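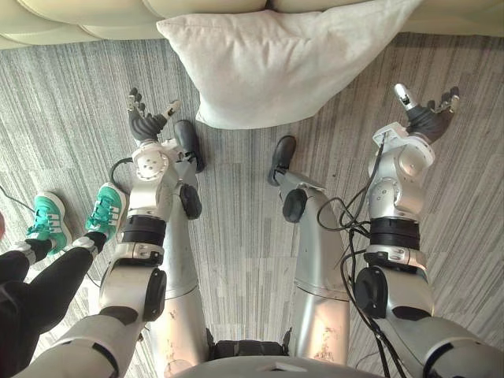

Wohin mit den Kissen, wenn man das Sofa absaugt?
Auf einen Stapel an einer festen Stelle, am besten immer dieselbe, dann liegt nachher keins mehr im Weg.

Notizen Vortrag Dienstag, Teil 2: Sofa und Teppich

Einstieg: Hand heben lassen, wer sein Sofa in den letzten Wochen von der Wand gerückt hat. Kurz warten! Dann die Geschichte von Mitali und den 15 Haargummis.

Große Kissen zuerst. Mit beiden Händen an den Seiten fassen, kräftig aufschütteln, einmal drehen — und schon hat die Füllung wieder Luft. Ich liebe diesen Moment, das darf man mir ruhig anmerken.

Polster danach, von der Lehne zur Sitzfläche, Ritzen mit der schmalen Düse. Bei runden, dicken Polstern langsam arbeiten.
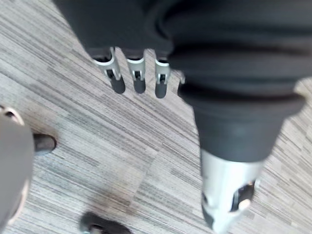
Zum Schluss der Teppich. Gestreifte Teppiche sind herrlich, man saugt einfach an den Streifen entlang und weiß immer, wo man war! Danach noch einmal quer dazu. Fransen mit der Hand glattstreichen.

Frage von Tania aus dem April aufgreifen: Kissen auf den Boden legen? Klar, aber auf ein sauberes Laken.

Überleitung zu Renji (Bettwäsche falten), vorher 2 Minuten für Fragen. Wasser nicht vergessen.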